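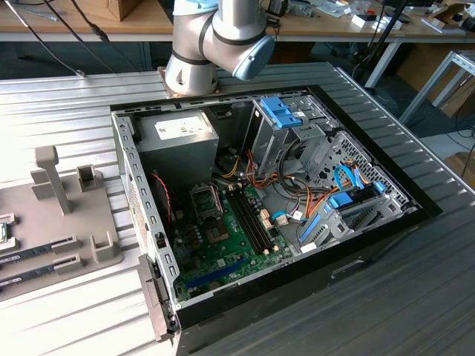

What happens to an office computer when its owner has finished with it?

Most go into a cupboard first, often for years, and after that to a scrap dealer who shreds the whole unit, memory and all. Kuteo, the computer reuse workshop in Ostville, is opening a larger service this July so that more of them can be taken apart and put back to use.

The Ostville workshop will accept desktop towers from schools, surgeries, councils and small firms across the district. Until now it has taken machines only from within the town. Collections will also run from Ornby and from the Tautahi business park, with a drop-off counter at each.

Kuteo expects to handle more than 3000 desktop computers in its first year at the new size. A trial run with offices in Ornby brought in 207 towers, and the parts from those machines are already in stock.

What happens on the bench

Each tower is laid on its side and the side panel comes off, which puts the motherboard, the drive bays and the cabling within easy reach. Memory modules are among the parts worth saving. They are small, they fit a good many machines of the same age, and a school with slow computers can often get another few years out of them by adding more.

Modules are kept flat and apart from one another while a case is being worked on — a pile of loose memory on a bench soon gets mixed up, and the contacts mark easily. Power supplies and drive cages stay in the case unless the whole unit is being broken for parts.
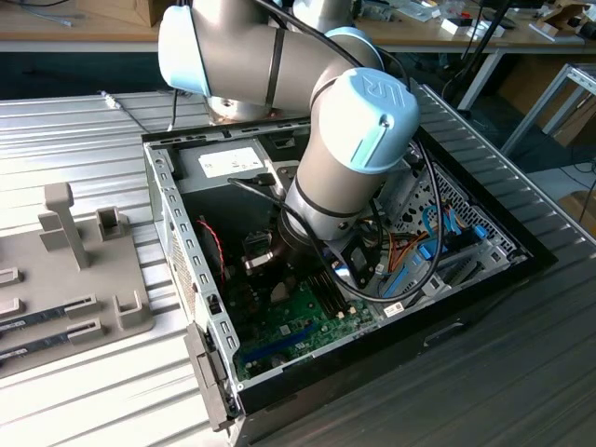
What owners should do before handing a computer over

Back up anything you want to keep. Kuteo wipes or destroys every drive it receives and cannot recover files afterwards. Owners who would like to keep their drive may remove it first, and the tower will still be accepted.

Please take out discs and memory sticks, and leave the side panel on for the journey. Keyboards, mice and power leads are welcome if they are bagged separately. Monitors and printers are not part of this service.

Organisations with 6 or more towers can book a free collection. Smaller numbers should be brought to the nearest counter. A receipt listing each machine is sent within 3 working days, and a certificate follows once the drive has been dealt with.

Buying parts and rebuilt machines

Tested memory, power supplies and complete rebuilt desktops will be sold from the Ostville counter. Schools and charities pay a reduced price. Stock changes from week to week — anyone after a particular type of memory should ask before travelling, and bring the old module along if possible.

Collection bookings are open now through the Kuteo website or at the Ostville counter.

ENDS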